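Laundry, Folded and Otherwise

A small gallery on the subject of clean clothes and what becomes of them. Posted 21 Feb 2024.

I have been folding shirts since I was tall enough to reach the top of the dryer, and I would put my skill level at fair. My mother folded in thirds. My college roommate folded by sitting on things. I own a plastic folding board from Mumico that promises a store-shelf finish in 8 seconds, and it keeps that promise as long as you leave out the time spent looking for the board.

The pictures on this page are about the part of laundry that doesn't make it into the detergent commercials. The commercials stop at the sniff. Somebody buries her face in a towel, the music swells, and we never find out who had to match the socks. What follows is the rest of the job, on a big white table, with plenty of elbow room and good flat light.

Click any picture to make it larger. The shirts will not get any neater.

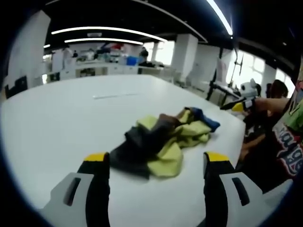

The heap. Yellow-green, charcoal, brown and a bit of royal blue, all in one lump.

A word in defense of the heap. It is the natural state of clothing. Left to themselves, shirts will find each other and knot up, and they will do it in a basket, on a chair, or with a whole tabletop to spread out on. I once drove home from the Kerska laundromat with a perfectly respectable stack on the passenger seat, took two corners at a modest speed, and carried a heap into the house.

There are two schools of thought on how to take one apart. The first says to grab whatever is on top and work down, like a deck of cards. The second says to find a sleeve, any sleeve, and pull until something gives. I belong to the second school, and I have the stretched cuffs to show for it. A third school closes the door to the laundry room and goes out for dinner, but they don't publish much.

Table height matters more than technique, by the way. Folding on a bed will finish off your lower back in roughly 6 shirts. Folding on the floor is for people in their twenties. A proper table at hip height, wiped down first, is the closest thing this chore has to a luxury, and I spent years putting it off. Mine is a secondhand Bestach, bought in May with a wobble in one leg that the seller described as "character."

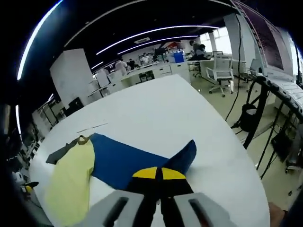 Flattening comes before folding, and it is the step I skip most often. You want the whole garment down on the table, sleeves out, with the worst of the wrinkles pushed toward the hem, before you start turning anything over. Work on one piece at a time if you can stand to. With the yellow T-shirt lapping over the blue garment like this, you have two jobs pretending to be one, and lifting the blue by a corner is a sensible way to start sorting out which is which. Then smooth, then fold, then admire it for as long as you like before putting it in a drawer where no one will see it again.

The drawer deserves its own gallery. Mine is a Yatsenko dresser from about the year 2000, with a bottom drawer that opens if you lift and apologize at the same time. I have tried stacking in there, and I have tried filing the shirts upright like records. Upright looks wonderful until you take one out and the neighbors lean over to fill the gap.

Prints of either picture can be ordered at the front desk for 97 cents each, in the small size only. Hang one over the dryer if you think it will help. More pictures will go up once the towels are done, and that includes the fitted sheet, which has been sitting in a ball at the end of my couch and is not yet ready for visitors.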